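Notes for week 5: learning from hand-held gripper demos

Okay, so last time we stopped right at the question Lamai asked, about why we bother with a hand-held gripper when there's a perfectly good arm bolted down across the hall. I gave a rushed answer, so let me try again with more room.

When you drive an arm by remote control, you get very clean data. You know every joint angle and the commands come with time stamps for free. But it's slow, and you get tired, and you start doing odd cautious things with your wrist that you'd never do with your own hand. With the hand-held version you just pick the thing up and do the task. The camera rides on the gripper, so what it sees while you work is close to what the robot's wrist camera will see later. That's the whole trick, really! Everything else this week is about the word "close."

There are two gaps to worry about. The first is pose: the arm knows where its hand is, but your gripper has to work it out from video. The second is looks: a person is attached to the tool, and people have sleeves and faces and shadows. Hüsnü's notes from the Herath study call these the "where" gap and the "who" gap, and I've stolen those names.

Let's do "where" first. We run visual tracking on the wide-angle video and use a printed marker to tie everything to a shared table frame. The marker's size is known, so it also fixes the scale, and a single camera is bad at guessing that on its own. Plain white walls are hard for tracking (there's nothing to grab onto), so the wide lens earns its keep by pulling in corners, window frames and furniture. Bright windows are a mixed bag: strong edges, but the exposure can jump when you turn toward them.

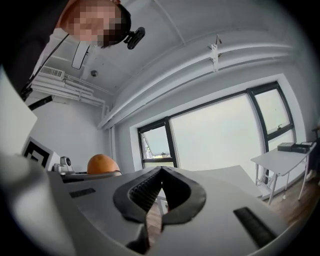 On the "who" side, people tend to worry too much about the person showing up and too little about how often. If a face or a shoulder sits in the same part of the view each time you start a reach, the policy can learn to treat it as a cue. Then you put the tool on an arm, the cue is gone, and the reach comes out late or doesn't come at all. Faces get pixelated before training for privacy, but a block of blurry squares is still a perfectly good cue! Blurring doesn't fix this one.

So what did the Herath people do? They collected 963 demos of a simple fruit pick-and-place and threw out 107 where the tracking was lost partway. Then they trained the same policy twice, once on the raw views and once with the upper part of the image randomly masked. The masked one did better on the arm, mostly at the start of the reach. I like this result, but look at what's missing: they only tested in one room, and Müzeyyen pointed out that the mask also hides the windows. So is it the person or the light? You can't tell from their table, and I'd love for one of you to take that on as a project.

A word on the fingers, as it came up in office hours. Finger width is read from the video too, and it matters more than you'd think. If your width estimate lags the pose by even a few video frames, the robot closes before it gets there and bumps the fruit away. Check the timing before you blame the network. I once lost most of a February to this - ask Nesrin, she had the desk next to mine.

For the lab, work in pairs and use the Dernard scripts, not the old Cistwood ones (they flip the marker axes). Plot your gripper path over the table plane and look at it with your own eyes before you train anything. If the path dips under the table, your scale is off, so go back and redo the marker step.

Reading for next time is the second half of the Herath write-up, plus Erdal's short memo on masking. Skip the appendix unless you enjoy camera models. Bring one plot that looks wrong to you and we'll go through a few of them together at the start.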